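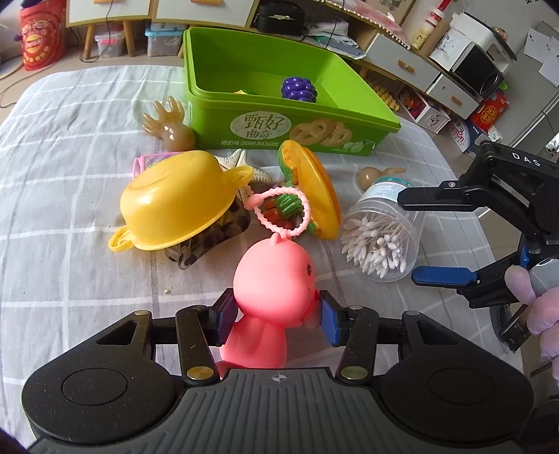

Pink rubber squeeze toy with a beaded loop

About Doltitel

Hi, I'm Babatunde Obi, and I started Doltitel. We plan and run promotions for drinks companies -- the peel-and-win labels, the codes under caps, the limited edition cans, the "send us your best summer story" contests, all of it. If you've ever stood in a grocery aisle turning a bottle around to see how to enter something, you've met our kind of work, and if it was a small regional brand in a nice-looking can there's a fair chance it was ours!

I get asked to keep this page short and I never manage it. If you only want to know what we charge, the pricing sheet goes out by email the same day you ask. Everybody else, get a drink and settle in.

How I got into this

My first job out of college was in the mailroom of a bottling company, back when people still cut proofs of purchase off cartons and sent them in for a beach towel. I opened the envelopes. People put letters in with them, which I hadn't expected at all. They'd tell you which flavor their mother liked, or that the new cap was hard on arthritic hands, or that they'd been saving up since October and please could they have the blue towel and not the green one. I read every one (I was slow, and my supervisor mentioned it often), and I used to carry the good ones upstairs to the marketing floor and leave them on desks.

After a while the marketing floor gave me a desk too. I spent a long stretch up there learning how a promotion gets built, and mostly learning how many ways one can go wrong between the idea and the shelf. Codes printed in pale yellow on a white label. A prize that couldn't be shipped to Alaska. A tagline that ran right over the seam of the can, so that shoppers read the second half first. I loved it all, even the disasters, and when the company was sold and our department was packed up and moved to another state, I stayed put and registered the name Doltitel from my kitchen table. The name doesn't mean anything. I wanted a domain that was free and a word that fit on a business card.

The first one

Our first client was Cuvero, who make sparkling water with fruit in it and who at that time sold it mostly at farmers' markets and a handful of delis. They had no budget to speak of. What they had was a very loyal bunch of customers who kept writing in with ideas for flavors, so we printed a line on the neck label asking for one, and said the winner would get made, for real, with the person's name on the bottle.

We got 1,847 entries. I had told Cuvero to hope for a couple hundred, so you can picture the phone call. A lot of them came on paper -- index cards, backs of receipts, one on a paper plate -- and I sorted the whole lot on my living room floor over a long weekend with the radio on. The winner was pear and black pepper. I thought it sounded awful and said so. It sold out, they brought it back the next spring, and I've kept quiet about flavors ever since.

That job set the pattern for how we like to work. Ask people for something they'd enjoy giving, make the prize something they'd tell a friend about, and keep the rules short enough to read while standing up.

Who we are now

There are six of us, in 1,350 square feet over a tile showroom. The stairs are steep, so if that's a problem please tell us and we'll gladly come to you instead. We have one big room, one small room with a door for phone calls, and a kitchen that has more unopened sample bottles in it than food.

Two of us write and plan, two design, one looks after rules and entries, and one looks after printers, freight and everything with a delivery date attached. Those are the official jobs, anyway. In the last week before a launch everybody proofreads labels, me included, and everybody reads them out loud, which makes us sound like a very dull choir but does catch the mistakes. My favorite catch ever was "no purchase unnecessary."

We've run 174 promotions so far. Plenty were small, one store chain or one town, and I'm as fond of those as I am of the big ones. A small promotion gets a kind of attention a national one can't. You can walk into the shop and see whether the display is still standing up. You can ask the cashier what people are saying.

What we do

Mostly it's these things, in whatever mix you need:

Promotion ideas and planning, from "we have a slow February" to a calendar with dates on it
Limited edition labels, cans, sleeves and cartons
Official rules and entry handling, with an outside attorney reviewing every set
Prize sourcing and mailing
Store displays and the little signs that clip to the shelf
Reporting afterward, in plain words, with the bad news included

We don't buy TV time and we don't manage social media accounts day to day. There are good people who do and I'm happy to pass along names. We also don't do alcohol promotions. That's no judgment on anybody, it's a separate set of laws in every state and I decided early that I'd sooner be good at one rulebook.

A job I'm proud of

Katayama came to us with bottled iced tea and a problem. Their tea was good (it's what I drink, most afternoons) but the bottle was very plain and very quiet, and it got lost next to all the neon. The owners didn't want to change it. They'd chosen that bottle carefully and I thought they were right.

So we left the front alone and printed on the inside of the label, where you'd only see it through the glass once you'd drunk the tea down. Each bottle had one half of a short conversation on it. A question on some, an answer on others. "What did you have for breakfast the day you moved here?" "Cold rice, standing up." You could enter by sending in a pair that you thought belonged together, and they didn't need to be the pair we'd had in mind. People sent us pairings that were far better than ours! Office workers were trading bottles across the break room. One high school class wrote a short play out of them and mailed it in, and Katayama printed a few of their lines in the second run.

The part I don't usually get to tell is how close that came to falling over. Ink on the inside of a label has to sit happily next to condensation and glue, and our first proofs came off in blue smears. The fix came from the folks at Disach, who print nearly all our labels and who have bailed me out more times than I'd want listed on a public web page. They changed the varnish, ran it again overnight, and sent me a bottle that had sat in a bucket of ice since dinnertime. I had it on my desk at 7 in the morning and every word was readable. I still have it.

What working with us is like

You'll talk to the person doing the work. If you have a question about a shipping date you get the person with the shipping date, and you don't have to go through me (although I do like to chat, as you'll have noticed).

We start with a visit. I want to see your line running if you'll let me, and I want to talk to whoever answers your customer emails, because that person knows more about your shoppers than any survey I could sell you. Then we go away for a couple of weeks and come back with a few ideas on paper. Usually one is safe, one is a bit strange, and one is the one we've been arguing about in the van. Pick any of them, or none. You pay for the visit and the ideas at a flat rate, and they're yours to keep even if you take them to another agency. It's happened. One of them turned out great and I was only a little jealous.

Lead time is the thing people underestimate. For anything printed on a package, we'd like four months. We've done it in less and we'll do it in less again if we have to, but everyone sleeps better with four. For shelf signs and a simple mail-in entry, six weeks is comfortable.

I should say something about prizes as well, seeing as it's where most first calls begin. A car is a fine prize, but people enter and forget it, they don't think they'll win. Lots of small things that a person might really get their hands on will nearly always do more for a small brand -- a case of the stuff, a hat, a silly keychain, a handwritten note from the folks who make it. We mail prizes fast, too. I remember those letters about the beach towels, and how long some people had waited.

Things we're still working on

Our website is one of them. The work page is behind by a year or more and the photos of the office show a couch we no longer own. We're also trying to cut down on plastic in displays, and we've moved most of ours over to cardboard, though I haven't found a cardboard clip that holds up in a refrigerated case. If you make one, please call me. I mean it, I'll buy lunch.

And we'd like to do more with very small producers, the kind with one flavor and a borrowed kitchen. We keep a couple of slots open every year at a reduced rate for companies like that. There isn't a form. Write me a few paragraphs about what you make and who buys it, and send a bottle if you can spare one. We drink everything that comes in, we write back to everyone, and if we can't take you on we'll at least tell you what we thought of the label.

Come by if you're in the neighborhood. Afternoons are best, the door is to the left of the tile showroom, and the bell works if you lean on it.

-- Babatunde

Contact us | Pricing sheet by email | Copyright Doltitel. All rights reserved. | Back to top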